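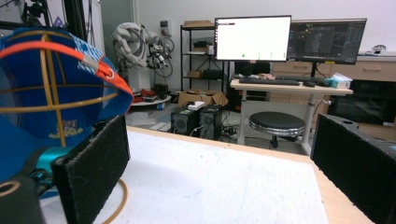

Abb. 4: Blaues Teil im goldfarbenen Drahtkorb, Riemen mit Metallschnalle

8 Programm „Kleinteile“ (Waschmaschine Wieser Tira)

Das Programm eignet sich für Kappen, Handschuhe, Gürtel aus Stoff und andere kleine Textilien. Wolle und Leder dürfen damit nicht gewaschen werden. Beachten Sie immer das Pflegeetikett.

8.1 Vorbereiten
1. Taschen leeren, lose Anhänger abnehmen.
2. Schnallen und Klettverschlüsse schließen.
3. Helle und dunkle Teile trennen. Neue farbige Teile beim ersten Mal allein waschen.
4. Flecken am Innenband mit etwas Flüssigwaschmittel einreiben und 12 Minuten einwirken lassen.

ACHTUNG: Drahtgestelle und Formkörbe gehören nicht in die Trommel. Sie können die Türdichtung beschädigen.

8.2 Programm starten
1. Höchstens 4 Kappen locker einlegen. Handtücher nicht dazugeben.
2. Tür schließen, bis sie hörbar einrastet.
3. Flüssigwaschmittel in Fach II füllen. Kein Pulver verwenden.
4. Programmwähler auf „Kleinteile“ drehen. Die Temperatur ist auf 30 °C voreingestellt.
5. Schleudern abwählen, wenn der Schirm einen Kartonkern hat.
6. Starttaste drücken.

Hinweis: Die Restzeit wird in den ersten Minuten neu berechnet und kann springen.

8.3 Trocknen
Teile sofort nach Programmende entnehmen und von Hand in Form ziehen.

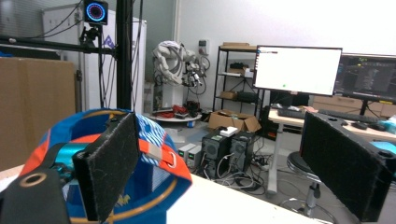 Nicht auf den Heizkörper legen und nicht im Trockner trocknen. Bänder und Riemen gerade ausrichten, solange sie feucht sind. Metallteile mit einem Tuch abreiben.

8.4 Störungen
Anzeige E8: Tür nicht verriegelt. Tür öffnen, Dichtung auf eingeklemmte Bänder prüfen, erneut schließen.
Anzeige E12: Wasser läuft nicht ab. Flusensieb reinigen, siehe Kapitel 9.

Ersatzsieb: Bestellnummer 3584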